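Subject: Re: [mirnholm-cells] Dankwa cell: arm base drifting after scene swap
List: mirnholm-cells

Hi all,

Good news on the Dankwa sim cell, and I'm really pleased with how it came out! First, the message I'm answering, trimmed a bit:

> We swapped the table scene for another one in Grurnar and now every reach
> lands off to one side. The arm model is the same, the gripper is the same.
> Reloading doesn't help. Is the base pose stored with the scene or with the
> robot? And does anyone at Kollavport still have the old settings file?
> Also, finger contact got very jumpy after the swap.

The base pose is stored in both places, and the scene wins. When you swap scenes, the loader takes the base position from the new file and leaves the calibration offset from the old one sitting in the robot file. You end up with two half-right numbers. In our copy the leftover was line 161. Delete it, save, restart the loader completely (a reload keeps the cached value), and the reaches should line up again.

I went back to the table first, just to have something familiar to check against. 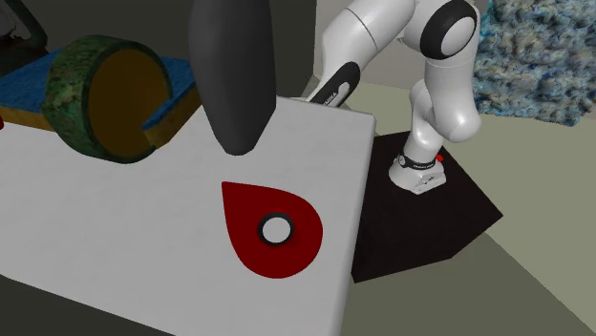 Dankwa cell, table scene, with the arm on its dark pedestal beside the table.

After that I worked through the toilet scene, which I like a lot for this sort of check. The lid gives you a big smooth curve with a tank right next to it, so a bad base offset shows up fast – much faster than on a flat top. The ring goes on the closed lid, toward the hinge end, and I bring the gripper in over it slowly.

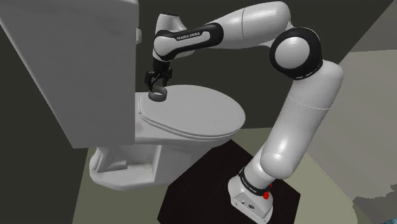
Marit Osterveld
Cell upkeep, Dankwa project

About the jumpy contact: the swap also put the physics step back to its default. We run 2 substeps per control tick with the solver limit at 440, and with those the fingers settle nicely. I tried going higher, up to 507, and saw no gain at all, only slower runs. Check the finger pads too. If the pad friction reads zero, the gripper file loaded before the materials did, and you'll want to flip the order in the startup list.

My order of work these days is base pose, then step settings, then pads, then one slow approach with the fingers wide open. I used to do the pads first and it cost me most of an afternoon in March. The close view is the one I'd keep open on your second monitor during the approach – it's great for seeing where each finger is against the ring wall. 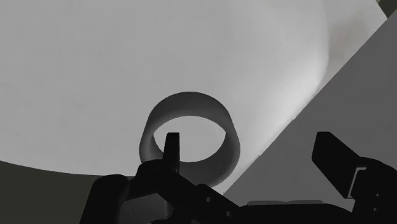
Do I have to redo the base pose every time I change only the object on the surface?

The base pose stays put as long as the scene file is the same. Swapping an object touches only the object list, so a quick look at the contact settings is enough.

The old Kollavport settings file is in the shared folder, under the Grurnar notes. Please copy it before you edit, and post back how your reaches look. I'd love to compare offsets!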